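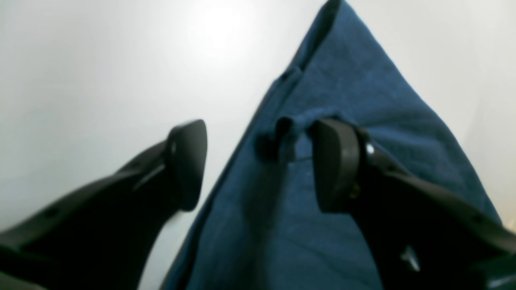
Hammont will open its public bathhouse to overnight users this winter, extending a service that until now closed at 6 p.m. The town council approved the change at its November meeting, along with money for repairs to the boiler and the changing rooms. Visitors will get a shower, a locker and the loan of a plain blue towel, and will be able to stay until 7 a.m. when the forecast calls for freezing temperatures.

The bathhouse, on Storbridge Road, was built for mill workers who had no hot water at home. It has 29 showers, though several have been shut off for more than a year while the town waited for parts. The repair work is expected to bring all of them back into use before the end of the month.

Use of the building has grown since the campground at Fuentealba closed its wash block last spring. The town's parks department, which runs the bathhouse, said it now handles 600 visits in a typical week. Many are from people living in cars or trailers, but the department said it also sees truck drivers, seasonal farm workers and residents whose own plumbing is out of order.

Under the new hours, the showers will be open every day from 10 a.m. to 9 p.m. On freezing nights the front hall will remain open after the showers close. It will have chairs, a water fountain and outlets for charging phones. There will be no beds, and the town said the building is not meant to replace the county shelter, which has space for 100 people and was full on most nights last winter.

Admission will stay free for town residents. Others will pay $2 for a shower, the same as now. There is no charge to use the hall overnight, and no one will be asked for identification. Dogs will be allowed in the hall on a leash but not in the changing rooms.

Laundry for the bathhouse will be handled by Uvix, a local firm that already washes linens for two nursing homes in the county. Under the agreement, it will collect used towels each morning and return clean ones by early afternoon. The town had been washing them on site, in machines that broke down twice over the summer.

Some neighbors had asked the council to wait until spring. In written comments, they raised concerns about parking along Storbridge Road and about noise late at night. The council agreed to add two lights at the side entrance and to allow overnight parking in the library lot, a short walk away. A request for a fence between the bathhouse and the houses behind it was put off.

The council also received a petition in favor of the longer hours, signed by 129 residents.

The bathhouse will close for four days while the boiler is worked on. During that time, showers at the Hammont high school gym will be open to the public from 6 p.m. to 9 p.m. Users should enter by the door on the east side of the gym and bring their own soap.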